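Backstage check for the August showcase, Korkora hall, with my comments

Hi dance families! I did the walk-through at 2 with Emiliano Mateos from the hall, so this is our usual list with my ramblings added.

Stage floor, swept and no splinters: OK. One corner of the tarp-like mat was lifting near the wings so we re-taped it, and I'll have another feel of it before the littlies go on.

Tap boards: OK, but heavy! Two adults to lift please, no heroes.

Side curtains clear of lights: OK now. The left one was hanging way too close for my liking, and Emiliano has tied it back.

Fire exits: FAIL, then OK. Someone had parked the prop trolley across the back door (you know who you are, Heltier Juniors mums and dads!). Moved it. Please don't put it back.

Stairs, stage left: glow tape worn on the bottom step. Still to do.

Power leads taped down: OK, all of them, hooray.

First aid kit: needs more bandaids and an ice pack. I'll grab them on the way home.

Change room 19: lock is sticky but it opens from inside every time, I tried it over and over.

Costume racks: one wobbly castor, so keep the heavy tutus on the other rack. 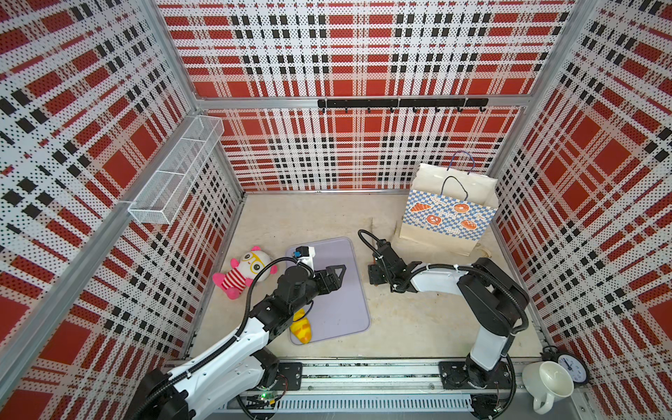

Can the kids wear their jazz shoes from the car park to the stage door?
Please pop runners or ugg boots on them for the walk, and change inside. Grit on the soles makes that floor so slippery.

Sign-out sheet: printed, on the clipboard by the stage door. Every dancer under ten gets signed out by a grown-up.

Stair tape and ice pack still open, I'll tick them off before dress rehearsal.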